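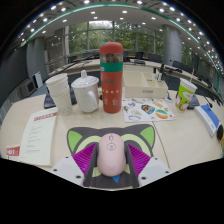
Grip width is the wrong thing to argue about, according to Borghild Brekke, and the students at the Ostham robotics club have spent much of the term arguing about it anyway. Her view is that timing decides whether a recording is useful: when the fingers start to close, how long they wait, how fast they let go.

The club's project for the year is a set of hand-guided demonstrations of desk tasks. A student holds the gripper, carries out the task, and the recording goes into a shared archive used to train a small control model. By the end of August the archive held 3,257 recordings, of which some 2,000 had passed review.

The tasks are plain. Move a mouse on its pad. Shift a cup clear of a booklet. Place a bottle upright beside an organizer. The club chose desks over kitchens after a short trial in which spills took up more time than recording did.

A computer mouse makes a harder target than its size suggests. It is low, rounded and smooth, and it sits on a pad that slides if the fingers drag. The fingers have to come down on both sides at the same height. If one lands early, the mouse turns, and the wrist has to follow it. Ribbed finger surfaces help with the hold but do nothing for a crooked approach.

Kiri Halliday wrote the review sheet, now in its fourth version. A recording is rejected if the fingers touch the table hard enough to flex, if the target leaves the view during the approach, or if the operator stops to correct a grasp for longer than two seconds. Short corrections stay in. Early versions threw them out, and the model trained on that data had no response to a missed grasp except to repeat it.

Sessions run 30 minutes, with a change of operator at the halfway mark. Longer blocks were tried in the spring. Rejections rose near the end of each one, mostly for rushed releases.

Jarrah Henare and Matilde Magalhães are working on the layout problem. In the first batch, the target was nearly always in the middle of the table with clear space around it. The current plan lists 42 layouts, many with paper goods, boxes and loose stationery left close to the target. Lighting is recorded as well, as window glare has caused tracking faults in morning sessions.

Next term the club will repeat the mouse task with softer fingers.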